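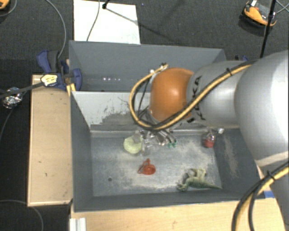 Back from the Motthorpe show, feet killing me, writing this up before I forget it all. Went in January last time and froze, so at least the hall had heating now. Doors at 10, I was in line by 9:30 with a coffee and a box of half painted Romans on my lap for the entire bus ride. One spear bent. Could be worse.

First stop, the painting tables. Mayuree Thongsuk was running the weathering class again and I got the last seat. Sponge chipping, then a pin wash, then pigments if you got that far. I didn't get that far. She had us work on old tank hulls, pre-primed, 28mm, nothing precious. Main thing I took home: use way less paint on the sponge than you think. Dab it on a paper towel until you're sure it's empty and THEN go to the model. Mine still looks like it has measles on the left side but the right side is decent. She also said to stop using black for chips and go with a very dark brown. Tried it on the turret, big difference.

Class was 13 dollars, brush included. Brush is already shedding.

Games hall next. Bigger than last time, I'd say the tables were better too. Standout for me was the Badmont club's river crossing. Poured resin water, real current lines in it, pontoon bridge you could lift out in sections. They'd painted the river bed before pouring, greens going to almost black in the middle, and used stippled gloss gel on top for the chop. Guy told me two pours, thin, overnight between them. They did one thick pour on the practice board and it cracked right down the center.

I got into a game on it at 11. Took the attackers. Lost 5 stands getting to the bridge and the rest standing on it like idiots. The rules were home brew, card activation, simple enough that I had it by turn two. Would play again, would not take the bridge again.

Also a naval game in the corner, Flomida Straits, made up ocean, made up navies. 1/2400 ships on a blue felt cloth with a hand drawn grid. Not much to look at to be honest but the loudest table in the place. Everybody writes orders in secret and flips at the same time and half the fleet rams itself. I watched two turns and laughed the hole time. Didn't get the name of the guy running it, wish I had, I want those order sheets.

Lunch. Chili, fine. Line, not fine.

Traders. OK. I set a limit of 100 and kept to it if you don't count the dice. Sotomayor had the big stand by the back wall with all the plastics. Picked up a box of medieval foot for 29, which is more than I wanted to pay, but the heads are seperate and there's a ton of spare arms. Also a pack of static grass tufts, the dead winter ones, and a bottle of that matte varnish I can never find locally. They were out of the cavalry by noon. If you want the cavalry, go there first.

Bring and buy was a scrum. Found a bag of old metal artillery crews, no guns, with the price crossed out twice. Bought it. I have guns with no crews. Three of the figures need new ramrods, brass wire will do it. Passed on a boxed game with one map missing, kinda regret that now.

Competition cabinets. Lighting was bad again, same as every year, yellow strip right over the top shelf so everything down low is in shadow. Had to crouch to see the single figures. Best in show went to a dragoon bust with a red coat that had purple in the shadows, lovely, the face a bit shiny. My vote would've been the little fishing boat diorama in the bottom case. Nets made from gauze, rust streaks under every single bolt. I didn't enter. Next year. I say that every year.

Parking I can't speak to, but the bus stops right outside and the last useful one back is at 5. After that you wait. Restrooms by the side entrance had no line, the ones in the main hall did.

Stuff I want to try now: dark brown chips on the halftracks, the two pour water thing on a small base first, and those order sheets if I can work out the layout from memory. Columns for speed, turn, and target I think? If anyone who played Flomida has one, take a photo and post it below please.

Pics of the river table when I find the cable for my phone. Romans next, spear needs straightening first.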